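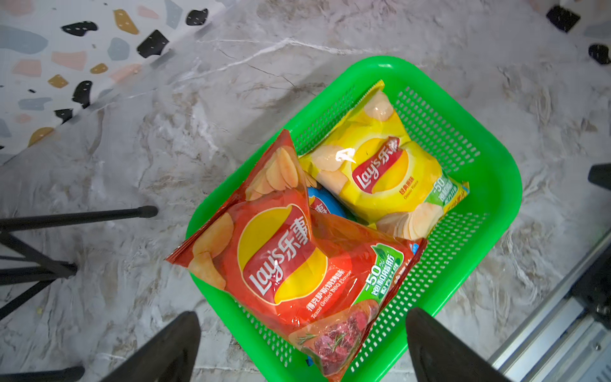 Figure 1. Three bags of potato chips in a green perforated basket.

Shezi objects that a yawn cannot be called contagious until we know how often the same person would have yawned anyway, sitting in the same chair, at the same time of day, with nobody else in sight. We think the objection is sound, and that most of the work we reviewed for this section does not answer it.

4.2 Yawning and the problem of the base rate

Yawning is usually described as a slow, wide opening of the mouth with a long breath in and a shorter breath out. That much is easy to agree on. What sets it off is another matter. Boredom, tiredness, waking, hunger and the sight or sound of another yawn have all been named as triggers, often in the same paper, and often with little attempt to pull them apart. A person who has been asked to sit still and watch a screen full of yawning faces is likely to be bored. If that person yawns, the faces get the credit.

The Skernby sessions were set up with this in mind. Sixty-seven adults watched two films of equal length, one showing people yawning and one showing the same people opening their mouths to speak, with the sound removed. The order was switched for half the group, as nearly as an odd number allows. Of the 67, 29 yawned at least once during the yawning film. Read alone, that figure would pass for a strong effect, and we have seen weaker ones reported as settled fact. But the speaking film drew yawns too, mostly in its second half, and mostly from people who had come in for the late afternoon slot. We are not willing to say how much of the gap between the films is left once the hour is taken into account. The sample is too small to bear it.

A second difficulty is coding. The Kallanby protocol asks two raters to mark each yawn from video and to drop any case on which they disagree. This looks careful, yet it throws out exactly the events that matter most: the yawn held back behind closed lips, the yawn hidden by a hand, the yawn that turns into a sigh. People who know they are being filmed hold back more. If they hold back less while watching others yawn, perhaps because it then feels less rude, the count will rise with no change at all in the urge itself. We raised this point in an earlier draft and were told that stifled yawns are rare. No source was given.

Third, there is the claim that people who score high on empathy scales catch yawns more easily. Le Roux reports a link of this kind, and it is repeated widely. We tried to find it in the Skernby data using the short form of the Tindex scale and could not. That does not show the link is absent. It may mean that the scale measures something else — attention to faces, say, or plain willingness to keep looking at the screen. A person who looks away cannot catch what is on it, whatever his or her feelings for other people. Eye tracking would help here, and we did not have it.

Shezi would go further and drop the word "contagious" altogether until a study has recorded people alone, at home, across a full day. We stop short of that. The sessions do suggest that seeing a yawn does something, at least in some viewers. What we doubt is the size of it, and the habit of explaining it before it has been measured. The next section takes up hiccups, where the records are poorer still but the claims are more modest.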